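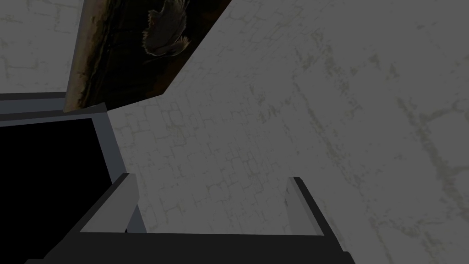
The Christian habit of keeping one day apart from the other six has been in retreat for at least two generations, and congregations have largely made their peace with its going. Parish calendars now treat Sunday as the most convenient day for whatever will not fit elsewhere: the budget meeting, the choir rehearsal, the rummage sale. It is the contention of this essay that the loss is serious and that the churches themselves have contributed to it. A surface covered in a network of fine lines may be whole or may be failing, and a person glancing at it from above will not always know which. The weekly calendar of an active parish presents the same difficulty. Every square is filled, every line meets another line, and the result is commonly taken for health.

The commandment to remember the Sabbath day is the longest of the ten in the form given in Exodus, and it is the one most often spoken of as though it were advice. Few pastors would tell a member that honoring father and mother depends on the season. Many will say, with real kindness, that rest should be taken when one can get it. The text does not speak in this way. It names the day, and then it names those who are to stop: the son and the daughter, the servants, the cattle, and the stranger within the gates. The rest of the householder is bound up with the rest of the people who work for him. A private day off, arranged at one person's convenience and served by the labor of others, does not meet the description.

Objections to a stricter practice deserve a fair hearing. The first is that our Lord himself was accused of breaking the Sabbath, and that his answer, "The sabbath was made for man, and not man for the sabbath," settles the matter in favor of liberty. It settles a good deal. It does not follow that a thing made for us may be discarded by us. He healed on the Sabbath, and he was found in the synagogue on the Sabbath, as his custom was. Works of mercy have always been allowed, and no nurse on a hospital floor should be made to feel that her shift is a lapse of faith.

The second objection is economic, and it is weightier. In a town such as Skanow, where a large share of the working people are employed in warehouses and restaurants, the schedule is posted by someone else. The Reverend Thenmozhi Kotian, whose congregation there has gathered in the same building for 26 years, has written to her members that she will not preach the Sabbath as a burden on people who are already carrying several. She has moved the main service to the evening so that those who work the morning may attend. Her judgment is sound. The duty in this case falls first on those who set the hours and on those who buy the meals, and sermons on the subject should be addressed to them.

A third objection is heard less often in public but may be the most common. Many faithful people do not want a day without tasks. They have tried it and found the hours long. Mehrangiz Safavi, who led retreats at Cenden for many years, used to ask participants to sit for 30 minutes in the chapel with no book and no beads. She reported that most of them asked afterward whether they had done it correctly. The question shows how far the language of performance has entered our devotion. It is possible to be busy with holy things for the whole of a Sunday and to return home without having prayed.

The remedy must begin with the institutions. A church council can decide that no committee shall meet on the Lord's Day. It can decide that the 12 weeks of summer will be free of programs, and keep to that decision when attendance drops in the third. It can ask whether the coffee hour requires so many hands, and whether the same hands are asked every time. The congregation at Åberg took the first of these steps in December, over some resistance, and moved its business to a weeknight. Fewer people come to the meetings now. The council regards this as an acceptable cost, and so should other councils that consider the same change.

Households will need to make their own rules, and these need not be severe. A meal prepared the day before and a telephone left in a drawer until evening are within the reach of most families. Parents should expect complaint in the opening weeks and should be patient with it. Where there are no children, and particularly where a person lives alone, the day ought to include someone else's table. The Sabbath was given to a people, and it is hard to keep in solitude. Parishes that wish to recover it might start by finding out which of their members eat Sunday dinner alone.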